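April 2023
By Olesia Kuzmenko

The Castar curtain rod promises a 25-minute install. I took 54, and I've hung rods before. The brackets are fine – solid, no wobble. The end caps are another matter, and one popped off when I pulled the drapes shut.

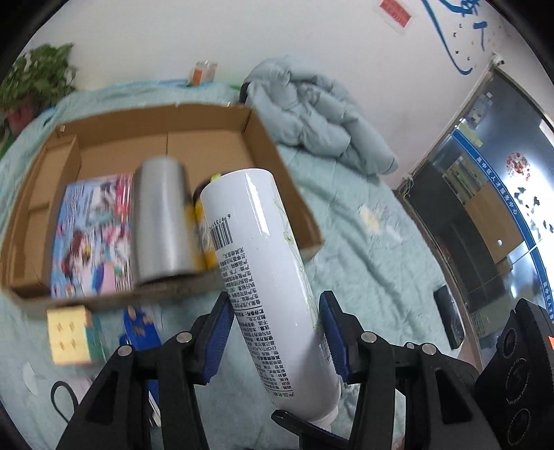
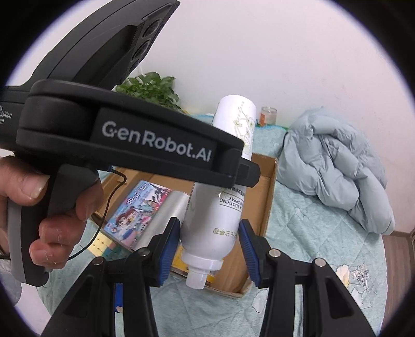
Castar says the rod extends to 200 inches without a center support. I doubt it. Mine sagged at much less, with plain cotton panels. The cheaper Nukano rod I had before stayed straight for five years, so I'm putting it back up.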